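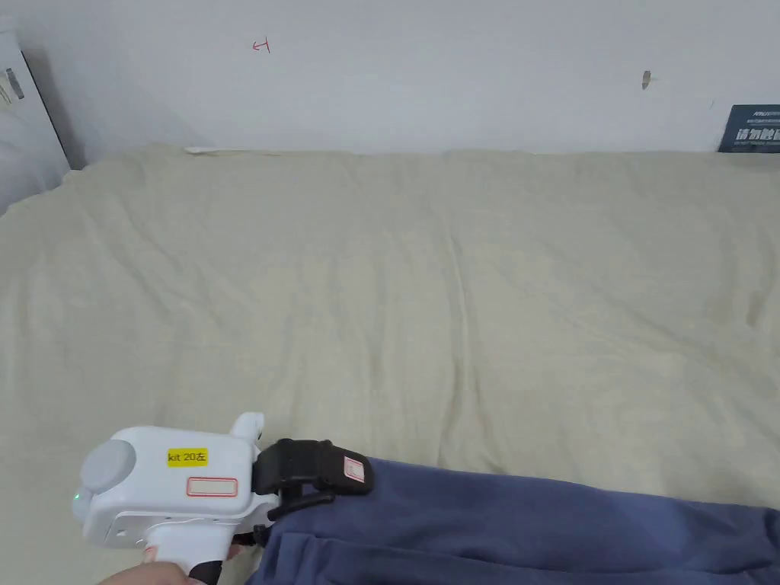
Wednesday night, on the couch with tea

22 Oct 2025

Well, I finally did a full day by the new handling rules, the whole printed thing, and I have opinions! Skadeo sent the revised copy on Monday and I'd only skimmed the bedding and clothing part (guilty). It's longer than the old one and a lot fussier, but I'll admit the bit on grip points makes more sense than anything we had before.

The big change is the pinch. The old rule said "grasp near a fold" and left it there, so everybody did their own thing. Now it's jaws fully closed on the cloth before you move, a small ridge of fabric and no more, and never a button or a zip if you can help it. I used to grab great handfuls, I know I did. My mum would have been horrified at how I treat trousers.

Then there's the speed rule, which I grumbled about all morning. If the cloth is still swinging you're going too fast, and you wait for it to settle before the next grasp. It felt like folding underwater. By lunch I'd stopped noticing, mostly, and my shoulders were less sore than they were last week, so maybe whoever wrote it has done a shift or two.

Lights next. Green showing before you start, and you look at it again after any pause, even a drink of water. I forgot twice. Wrote both down on the sheet like a good girl, with the time, and left those takes for the Partanen people to decide on. The new version is very firm that you don't delete your own mistakes, you flag them. I like that one. Under Vetia's rules we binned anything ugly and then wondered why the robot had no idea what to do with a crumpled shirt.
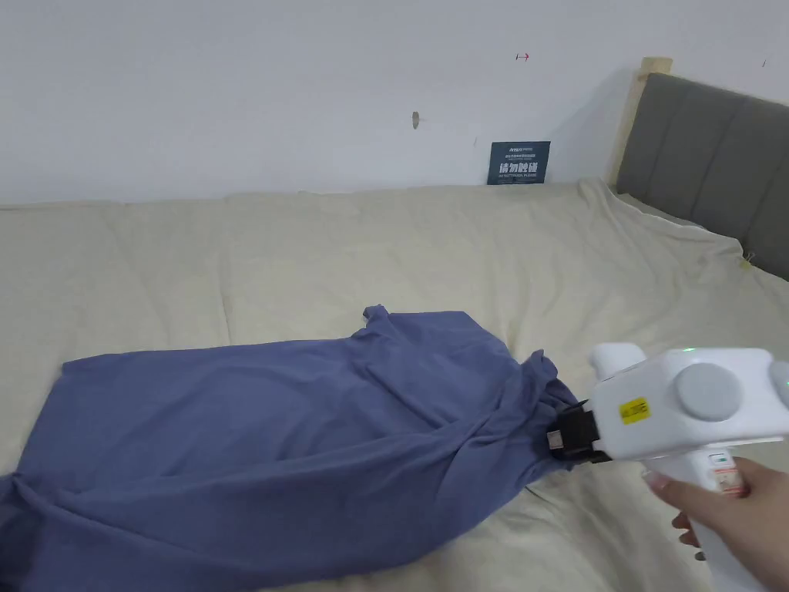 Blue garment on the quilted cover, bunched end in the jaws.

Anyway, bunched is allowed now! There's a whole paragraph on it. You're meant to vary how the clothes start out, neat, messy, twisted, hanging off the side, and not tidy them by hand between takes. I had to sit on my free hand a few times. The urge to smooth a bedcover is very strong in me.

The set dressing rule I'm less keen on. Leave the room as you find it, marks on the wall and all, and don't shift the furniture or the signs. Fine, but the rule doesn't say what to do if the cover creeps while you work, and a cover always creeps. Is fixing it tidying? I've put it in as a question for Mudum, along with a moan about section 60, which tells you to see section 342, and there is no section 342. I looked.

Oh, and left and right units have to stay with their own kit now, checked against the label at the start and again at the end. Sensible. I once did half an afternoon with a mismatched pair and never heard the end of it.

Rest breaks are in writing at last too. Must remember hand cream, and the spare reading glasses for the small print. Bins out before bed.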